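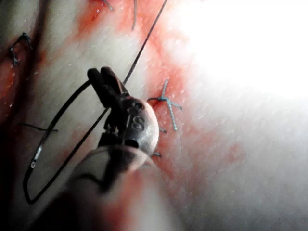

Ok so a few of you asked what I do all evening now that I'm on the suturing block at Medholm. Short answer: I sew. Long answer is this thread, sorry in advance, mute me if stitches make you queasy

8 August 2018

1/ I came in thinking I was good at this!! I can hem pants. I did a whole quilt in college (ugly, but it holds together). None of that counted for anything. A sewing needle is straight and you push it. A suture needle is curved and if you push it, you just drag the tissue along and make a bigger hole than you needed

2/ You have to roll it. Like turning a key. In at a right angle, then let the curve do the work and come out where the curve wants to come out. I wrote LET THE CURVE DO IT on my hand in pen the first week and it took days to wash off

3/ Where you hold the needle matters so much more than I thought. Too close to the tip and you run out of needle before you're through. Too close to the thread end and it wobbles and spins on you. A bit past halfway back is where I'm happiest

4/ also do NOT grab the point. You will want to grab the point. It's poking out the other side all shiny and it's right there. Wait, push a little more through, take it behind the tip. I've blunted so many

5/ Thread management is its own sport. It loops around everything. I spent most of Monday making the same knot by accident in places I didn't want a knot, and then failing to make it where I did

6/ Somebody replied "just use less thread lol" and yes ok, fair, but too short is worse. Then you get to the last stitch with a sad little stub and can't get it around the jaws to tie. I've started cutting mine a bit long and putting up with the mess

7/ Black thread on pale tissue is my favorite combo by the way. You can see it! I had a session with the clear stuff and wanted to lie down on the floor

8/ Current log, for the people who like numbers: 391 stitches. Yes I keep a tally in the back of my Sistum planner, no I'm not embarrassed. I'd say nearly 46 of those are ones I'd show another person

9/ ok handing off. This is the part that makes me sweat. The needle goes from one side to the other and for a second both sides have it, and you must not let go with the first until you're sure about the second. I've dropped it and then spent ages looking for a thing the size of an eyelash

10/ What's helped: slow down BEFORE the handoff and not during. Open up early, get lined up, then close. If I come in with the jaws half shut I knock the needle crooked and have to fix the angle all over again

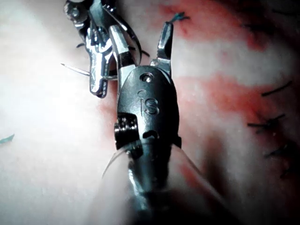 jaws open, needle point over on the left

11/ Hi to the twelve new people who showed up after that last post, there's no recipe content here, you may want to leave

12/ Knots. First throw is a double so it stays put while you do the next one. Second throw goes the other direction. If you go the same way twice you get a granny knot and it slides, and you don't find out till you pull on it. Ask me how many of my first 21 were grannies. Don't ask me

13/ (it was a lot)

14/ I was also pulling too hard. My teacher in the Murthy room kept saying "you're closing it, you're not strangling it" and I kept nodding and strangling it. The edges should meet. If they're bunching up into a little pucker you've overdone it

15/ The weird part is doing it by eye. I want to feel the thread go snug and I don't get to, so I watch the tissue instead. When the edge just starts to dimple, stop. I'm getting better at stopping

16/ Spacing! Same distance from the edge on both sides, same distance between stitches. Mine start out gorgeous and by the end of the row they look like they were done on the Zarport bus

17/ Someone asked if there's anything you can practice at home. Knots, yes, all day, on a drawer handle or the back of a chair. My kitchen drawer has so much thread on it that it doesn't close right anymore. The needle part I'd leave till you have someone watching who'll tell you your angle is bad

18/ Also bananas. People say bananas. I did one banana, it went fine for three stitches and then it was a smoothie

19/ Snack break, back in a sec

20/ back. Last thing, cutting the tails. Leave a little! I cut one right down to the knot to be neat and watched the whole thing come undone and had to walk around the hallway for a bit

Re: the question about left-handers, I'm a righty so I can't help much, but I've been forcing myself to do every other row with the left leading. It's awful. Backhand stitches are coming along though, which I did not see coming

We have the timed row in November and my goal is even spacing and zero grannies. Going to go do ten more and then bed. Maybe fifteen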